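Ticket 3845 — right arm stops mid-task, backpack unpack/pack
Opened by: Madalena Cunha
Date: October 7, 2022
Cell: Hunness, two-arm bench
Controller: Zarnine
Priority: high, demo for Cordeiro coming up

Problem

Right arm faults out on joint 3 with a following error, code 410. Left arm keeps going for a sec then the controller drops both. Not every run. 11 faults logged since this morning's calibration. Job is the usual one, navy backpack, books and small stuff on the mat.

Checked so far

1. Wrist view over the yellow book. Both finger pads in view, no error on the stream. Camera ruled out I think.

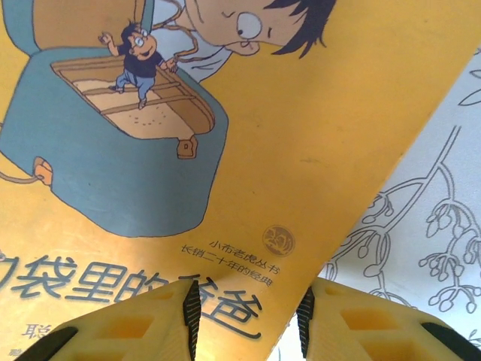

2. Cable slack. Purple cable on the right arm loops out past the elbow, looks like plenty but I want to see it at full reach. Forearm reaches toward back-center when it goes over the bag.

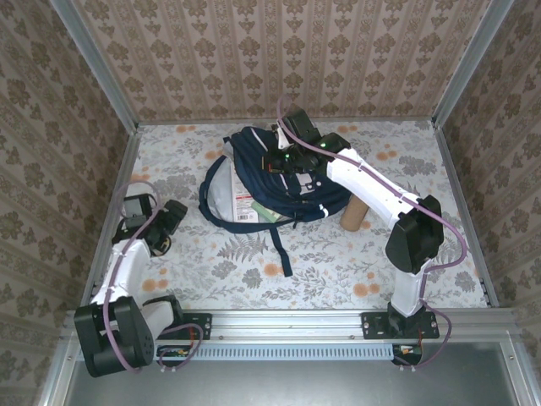 Does the fault clear without a power cycle?
Only from the Zarnine panel. Hit reset, wait for the brakes to click, then re-home the right arm first. Resetting from the script does nothing.

3. Both grippers at the bag together. Suspected the arms were fighting each other thru the fabric, so torque log was on. Joint 3 spikes when left holds and right pulls, then 410 some seconds later.
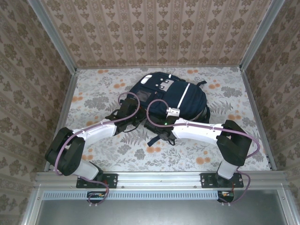

Left gripper on the bag near the clear window, right gripper lower down.

4. Dropped right arm speed to half. Still faulted, just slower to get there. Put it back.

5. Right arm alone, left parked in software. 2 runs, no fault. So its the shared hold, or the load on joint 3 when it's stretched out.

6. Right arm at the far side, gripper over the tan cup, left one over the lower part of the bag. This is the reach I dont trust — wrist cable gets tugged if the elbow comes up any higher.

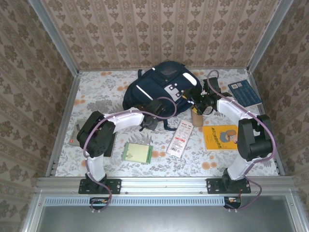
Ebbe Solberg: Seen this on the Drirkodix cell in April. Force limit on the shared hold was set per arm, so each one kept pushing against the other. Set it on the pair and lower it before you touch the wiring. Also please keep hands out of the cell while you reset, the brakes let go for a moment when it re-homes.

Madalena Cunha: ok will do, pair limit first, cable after. Leaving ticket open. E-stop tested, works. Nobody runs the two-arm job on Hunness til I post the new torque log.

Status: open, waiting on retest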